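Little padlocks and the junk drawer

I finally went through the junk drawer last month, and you'll never guess what was taking up half of it. Padlocks! Little brass ones, mostly, from gym bags and bike sheds and one suitcase I haven't owned in years. Hardly any had a key that fit.

So I've gotten a bit particular about them. My rule now is that a padlock gets put away open, with its key in it – if the key's gone, the lock goes in the scrap metal tub. I bought a pack of 50 paper tags from Hivano (way too many, I know) and tied one to every key I could match up. Front gate, Dredby storage unit, toolbox. It took a whole evening and I enjoyed it more than I should admit.

A stiff one is usually worth saving. I puff a little dry graphite into the keyhole, work the key in and out, turn it a few times and then wipe off the mess. Please skip the cooking oil, I did that once and it got gummy. And don't fuss over tarnish! I like brass that looks like it's had a job. A nice clear table helps too, with something pretty at the back of it. Dried flowers in a white vase are my favorite, they never need water and they make a fiddly chore feel less like one.
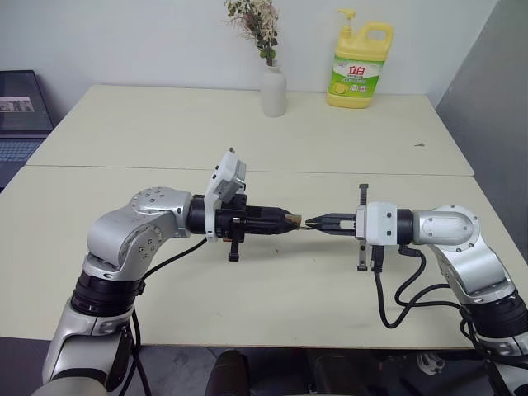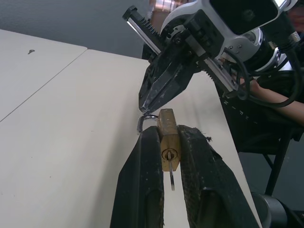

Swap shelf update

The shelf at Rocha is filling up again after a slow January. We could use picture hooks, jar lids and any spare key rings you've got lying around. Drop them in the blue bin by the door before noon, please, and tape your small screws into a bag first.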